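Hi all! I'm looking for people who like putting small fiddly things together, and I'm hoping a few of you reading this are that kind of person.

I'm Thoa Mạc and I run the bench sessions at Naker, the little gear workshop on the second floor of the old Madudgate building in Flembridge. We're writing a beginner's assembly guide for simple gear sets, and before it goes to print I want real people to try it out and tell me where it's confusing. (It is confusing in places. I wrote it, so I can't see where anymore.)

## What you'd be doing

You sit down at a table with a dark mat, a round plate and a handful of small metal spur gears, and you follow the draft guide. Put the gears where it says, check that the teeth meet, take it apart, do it again with the next page. I'll sit nearby taking notes and I won't help unless you're truly stuck, so please grumble out loud! Grumbling is the most useful thing you can give me.

A session runs 42 minutes, plus a chat afterward over tea. You can sign up for one session or come back for up to four.

## Who I'm looking for

- Anyone 16 or older, no experience needed
- Left-handed folks especially, we've had very few
- People who wear reading glasses (bring them, the teeth are small)
- Knitters, model builders, bike fixers, jigsaw people

If you already build gearboxes for a living, I love you, but this round isn't for you. Baoshan Su is putting together a separate group for experienced builders in September and I'll happily pass your name along.

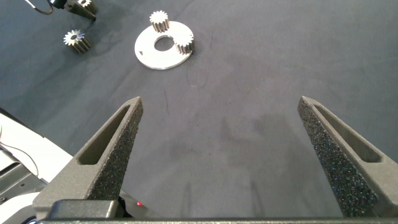
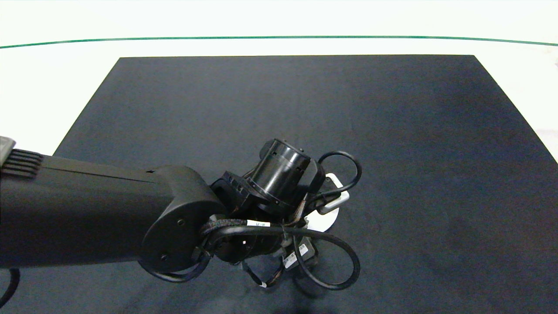
## Pay and practical stuff

You get a $42 gift card per session, handed to you before you leave. There's an elevator, the chairs go up and down, and the bus stops right outside. Long sleeves are fine but roll them up, and please leave dangly bracelets at home.

We have 142 names on the list so far and I'd like to reach 400, so if you know someone who'd enjoy this, send it on. You don't have to come together, though friends are welcome to book back-to-back slots.

To sign up, leave your name and a phone number at the Naker front desk, or slip a note in the box by the stairs. Tell me which hand you write with and whether mornings or evenings suit you better. I call everybody back myself, usually within a couple of days.

Thoa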